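Move-in ready

Move-in ready is a phrase used in home listings for a property said to need no work before someone lives in it. It has no fixed legal meaning, and sellers apply it freely. The term is often paired with "turnkey," which is just as loose.

A survey of 100 listings in the Stinden area, compiled by housing writer Jailson Lacerda, found the phrase in 30 of them. In 18 of those, the inspection report called for at least one repair before occupancy – a failed water heater in two cases.

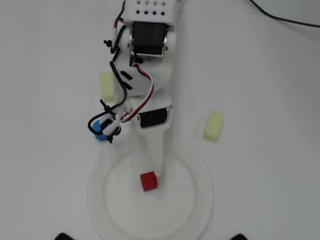 Agents at Bellard have argued that the phrase covers only paint, floors and appliances. Few buyers read it that way, and the firm's own listings do not say so. Lacerda considers the wording close to worthless without a recent inspection. Whether it raises sale prices is unclear; claims that it does come mostly from people who sell homes.

See also: As-is sale; Fixer-upper; Home staging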